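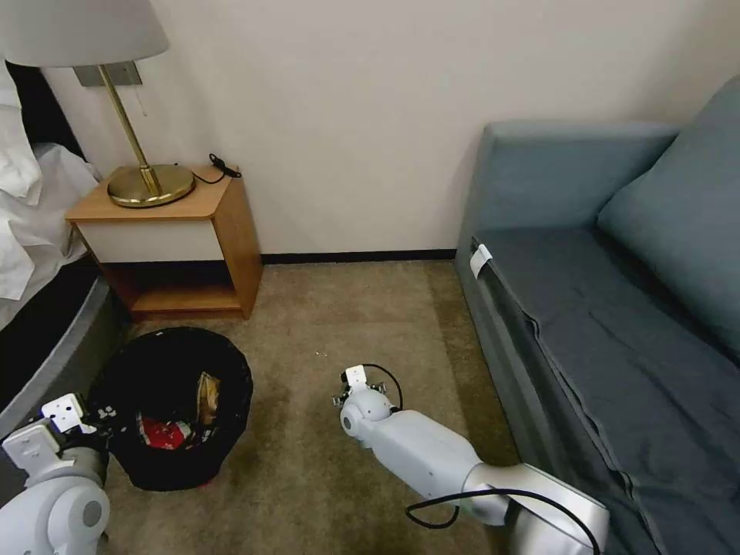

I manage a small hotel, and in January a salesman from Rondov offered me a room service robot on a monthly plan. I don't mean room service with food. I mean the service of the room: trash, towels, things left on the floor. The plan is 400 dollars a month for each machine, with 17 dollars more for what they call the care package. I have read the offer many times now, and I want to write what I think of it, because other small owners are getting the same letter.

First, I am not against robots. Years ago I worked in a laundry where the folding was done by hand, and I don't miss it. When people say that a machine takes the dignity from the work, I ask them how many trash cans they have emptied in one morning. My knees have their own opinion on this question.

But the offer is built on an idea of a hotel room that I don't recognize. The brochure speaks of "standard tasks." To take out the trash is a standard task, yes, until you see where guests put it. They put half in the can and half beside it. They hang things on the rim. A paper bag stands up inside and falls when you touch it. A good housekeeper decides in one second what is garbage and what is an earring wrapped in a tissue. I asked the salesman who pays if the robot throws away the earring. He said it was an excellent question, and then he told me about the battery.

My head housekeeper, Yupin Pongsiri, went with me to see the demonstration at the Birkett, which has 178 rooms and a service elevator as big as my office. She watched for a long time without saying anything. Afterwards she said that it was very polite with the trash can, and that in the same time she would have the bed made. I think both parts of this are fair. The arms are careful. I was surprised how careful. If I were buying only carefulness, I would sign.

What I would be buying is also the hallway, the doors, the Wi-Fi, a place to park the thing at night, and a person to stay near it. The contract says "light supervision" and does not say whose. In my building this person will be Yupin or one of her girls, and their wages are not in the Rondov calculation. Omach, the other company that wrote to me, at least puts one hour of staff time per day in its table. I find this more honest, even if the total looks worse.

My friend Ravinder Dhillon took the plan for his place near the airport and he is content. He has wide rooms, all the same, and guests who stay one night with one small bag. I believe him. My guests stay a week and cook noodles.

So I wrote back on 3rd March and asked for a price per room cleaned, with no monthly minimum. If the machine does the work, they earn. If it needs help, the help is their cost. I am still waiting for the answer.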